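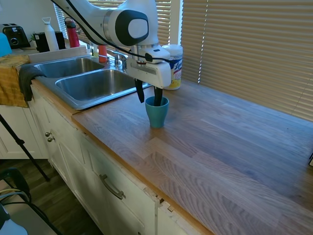

I say "thingy" way too much. Can you hand me the thingy, who moved the thingy, the thingy goes under the other thingy. It got bad enough last winter that I decided to clean up my kitchen vocabulary the same way I'd clean out a cabinet, and these are the tips that stuck. Start with whatever sits near your sink, where most of my vague talk happens. A teal plastic cup right by the edge of the sink could be "the cup," but I own a lot of cups, so now it's "the sink cup" and everybody knows which one I mean. The Lysol wipes by the window are "the window wipes." Boring names, I know! Boring names are the ones people remember.

Write down what you already say

Tape a piece of scrap paper inside a cabinet door and scribble down every made-up word your household uses in the kitchen. Mine had "squisher" (potato masher), "the loud lid," and "floof," which somehow meant both a dish towel and the stuff in the dryer trap. Leave it up for a couple of weeks. I cut mine off at 153 words, and by then I was getting into pet names for soup.

Find the double-booked words

This one fixed more arguments than anything else on the page. "The good knife" meant the bread knife to me and the paring knife to my husband, and we'd both been quietly annoyed about it since we moved in. Go down your list and circle any word with two owners. One of the meanings has to go. (I lost the good knife. It's fine. I'm over it.)

Put the real word on the label

Freezer labels are where lazy language really costs you. "Sauce" is not a label. "Red stuff" is REALLY not a label. Use what it is, what it's for, and the date, so something like "tomato, for pizza, Dec 7, 2021." A strip of masking tape and a fine marker work great. Stick the tape on before you fill the container, when it's room temperature, or the corners will curl up on you.

Retire "just put it anywhere"

I say this when company offers to help clean up, and then I spend the next day hunting for my vegetable peeler. Swap it for a place with a name. "Leave it on the wood" is what I say now for anything that lives on the counter, and "leave it on the rack" is for anything drippy. Short, easy to yell over the dishwasher. 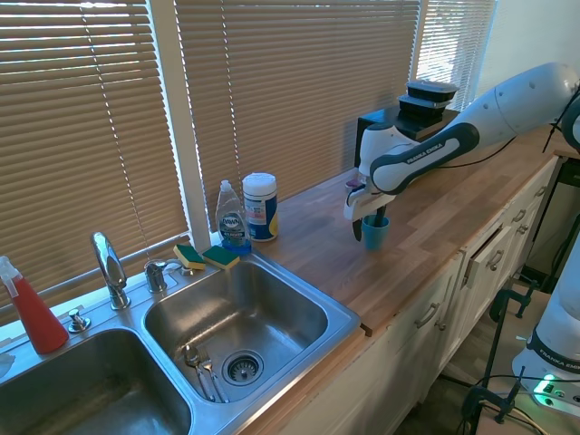
Keep one silly word

Don't scrub out all of them. We kept "squisher" because it's honestly a better word than masher, and I have a soft spot for it. Pick your favorite, write it on the drawer, and teach it to guests with a straight face.

What to do when you slip

I still say thingy. Up to 4000 times a day in February, when I'm tired of cooking and tired of the dark. What helps me is stopping mid-sentence and pointing, then saying the name out loud, even if I'm the only one in the room. The dog has started looking where I point, and she's gotten pretty good at the colander.

If your house has a word for that last half inch of cereal dust in the bag, please put it in the comments. We've been calling it "the gravel" and I'm ready for something nicer.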